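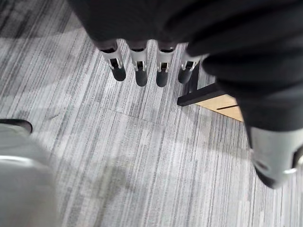
Striped carpet, grey.

Flooring > Carpet > Hallways, stairs & offices

Jorora Stripe by Dramside

Back in stock!! Sold out over the winter, new rolls in now. Low loop pile, hard wearing, fine for halls, landings, home offices, shop floors. Not one for bedrooms unless you like a firm carpet underfoot.

Colours: grey, oatmeal, navy. Grey is the one most poeple want. Navy shows lint, be warned.

Sold by the metre off the roll. Two roll widths, 118 cm and 123 cm. Yes we know they're odd, it's how the mill does them. Measure twice and check which one you have in your basket. We cannot take back cut lengths.

Stripes run down the length of the roll. For stairs that means up and down the flight, so lay the first length dead straight or you will be looking at it for years. Joins: match stripe to stripe and allow a bit extra for trimming.

Underlay not included. Shin felt underlay goes well with it, see separate page. Avoid thick foam, the loop moves too much on it and the edges go.

Cleaning: hoover with the brush bar up. Spills, blot dont rub. Ziltidance carpet soap is fine if you go easy with the water. Pulled loop? Snip it level with scissors, never tug.

Samples free, max 3 per household, posted second class. Delivery 2 weeks at the moment, bit longer for navy. Kerbside only, rolls are heavy so have someone in to help.

Trade prices, big orders, stairs you can't work out: ask for Catriona Pringle in the shop, mornings best.

Contact us | Delivery & returns | © Dramside Flooring | Back to top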